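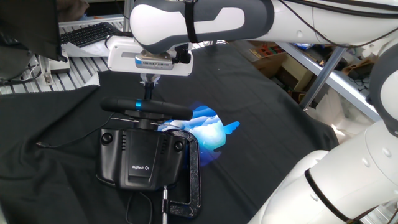
October, 2:40 pm. Wheel mounting, second go. The aim today was to get the wheel to stay put at full lock without screwing anything into the bench top. Its own fixings don't suit our edge, which has a lip underneath, so I went to the drawer of C-clamps we got from Bako. There are 4 in there and two have stiff threads. The one I picked is the big black one, and it went on the right side of the base with the screw rod standing upright just below. It reaches over the shell without covering the knob on that side. The Logitech lettering on the middle panel is still readable, so you can tell which way the unit faces when you set it up again.

Clamped hand tight and then a quarter turn more. I would not go past that on a plastic shell. If it creaks, back off.

Test was simple. Full lock left, full lock right, let go, look at whether the base had shifted against a chalk tick on the cloth. Did it slow, then fast. Slow was fine both ways. Fast to the left gave a small twist, the left side lifting and then sitting back down. It makes sense with only the one clamp. Moved the clamp a finger's width toward the front and the twist was less but I could still feel it with a hand flat on the base.

Cloth: the thick black one from Sodovwood is staying on. It stops the base from marking the top, and it cuts the glare from the ceiling lights a lot. The drawback is that it bunches. Every time the wheel comes back from full lock the cloth creeps a little, and a fold under the base is enough to make the whole thing rock. Pull it flat before clamping, from the back edge first. The blue and white print ends up next to the wheel whichever way I lay it. Fine for now. A plain cloth would be better and Gitwood may have one in the stores.
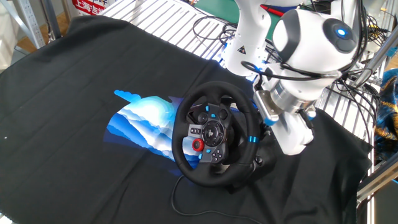 Bench: the Bianchini top measures 1,405 mm end to end, so there is room to slide the wheel further along if we need elbow space. I tried it sitting down and standing up. Sitting, the rim is a bit high for me. Standing, it's comfortable for pressing the buttons but awkward for anything past half a turn.

Rim marker: the blue band is handy. With the wheel at rest I check the band by eye, then put a bit of masking tape on the cloth in line with it. Do this after clamping. I did it before the first time and had to peel it off and start over.

Cables: keep them loose on the cloth and away from the clamp screw. A wide curve is fine, a tight loop close to the base tends to catch when you reach for the screw. I lost ten minutes to a connector that was not pushed all the way home. Check that before blaming anything else.

Rubbed the end of the spare clamp's screw with 800 grit to take off a burr, then a drop of oil. Runs better. It's back in the drawer with green tape on the handle. The other stiff one needs more than oil and I've left it out on the shelf.

To do:
second clamp on the left, if it clears the curved part of the base
thin rubber pad between clamp and shell, bike tube would do
ask Gitwood for plain black cloth
pedals - find out which box they went into

Stopped at 4:15 pm. Left the clamp on.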